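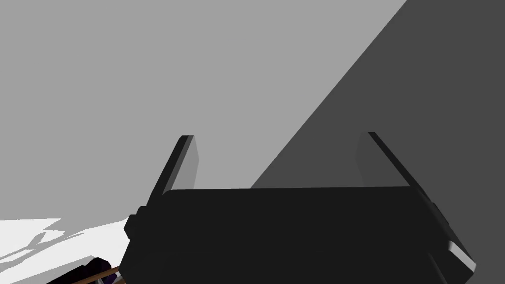
Gripper with two flat fingers, computer rendering.

Teltum Road Drainage Works: Progress Report to the County Grants Office
December 2020
Prepared by Tharun Kartha, project engineer

1. Work completed
The storm drain between Kokkonen Lane and the creek outfall was relined over a length of 700 feet. Both catch basins at the low point were rebuilt and fitted with new grates. Zurix supplied the liner and carried out the pressure test, which met the specification.

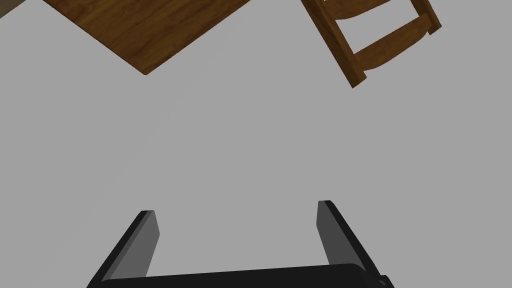
Wooden tabletop and chair on a gray floor, rendered view.

2. Work under way
Bank repair at the outfall is 60 percent complete. High water stopped work twice in July, and the lost days have not been recovered. Cerach has delivered 500 tons of riprap to the staging area.

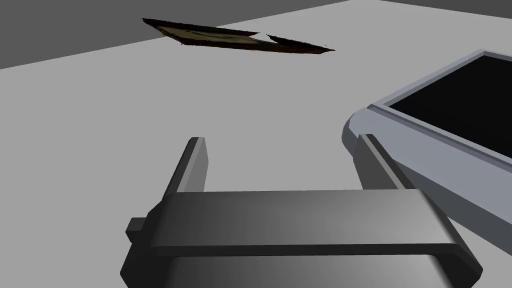 Placement of the remaining stone depends on the stream permit, which has been extended through spring.

3. Budget
Spending is within the approved amount. One change order was issued for extra bedding gravel and charged to contingency.
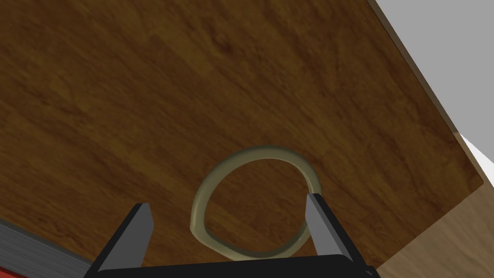
No further change orders are pending. Payment request 2 is attached with invoices and inspection logs.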